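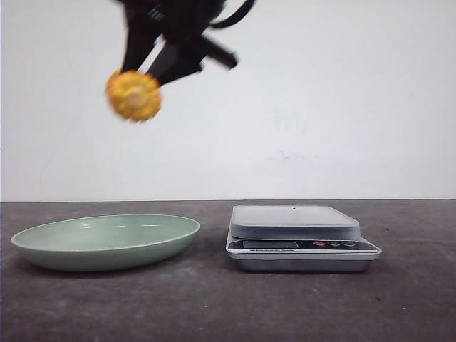
A black gripper against a pale background.

The small-animal desk at the Rernov Animal Welfare Center receives more questions about guinea pigs than about any other pet. Its lead adviser spoke with this newsletter about pairing adult animals.

"Most owners rush the first meeting," the adviser said. "We ask them to house the two side by side for 5 days before they share any floor space."

The center recommends neutral ground for the introduction, with hay in several piles and two water bottles. Sessions should run for 90 minutes. Chasing and rumbling are normal - drawn blood is a reason to separate the pair at once.

Asked about older animals, the adviser was cautious. "A guinea pig that has lived alone for three years may still accept company. We would want a vet to weigh it first, and again after the move."

The center's branch in Drimari offers supervised introductions by appointment. Bookings for December open in the fall.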